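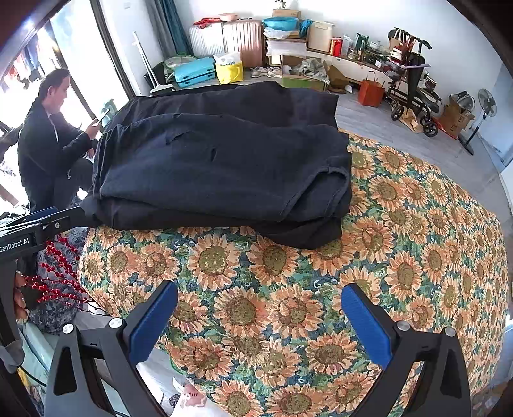

## Hollis house – laundry and linens, update for Pauline Ackroyd

Aug 11, 2021

Quick one, full report follows with the receipts.

**Done**
- Upstairs bedrooms sorted. Sunflower bedspread staying on, residents like it. Folding gets done on top of the bed, big navy things first.
- Some 50 items washed and put away under the Triltimach grant so far. Sheets not included in that.
- Line outside in use whenever its dry. Saves on the dryer, electric bill down a bit from April.

**Not done**
- Winter coats and heavy stuff. Thick pieces dont fit the shelves once folded, they slump. Need deeper ones – Vuder quoted for four, quote attached.
- Labels. Jade Crabtree has the list, three rooms left.
- Curtain hooks, still waiting on the order.

**Money**
Under on detergent, over on hangers. Would like to move the difference across to shelving if thats ok with you, need a yes in writing befor we order.

**Next**
Downstairs closet, then the spare blankets. Skudedeck pickup for the donation bags not confirmed yet, will call again.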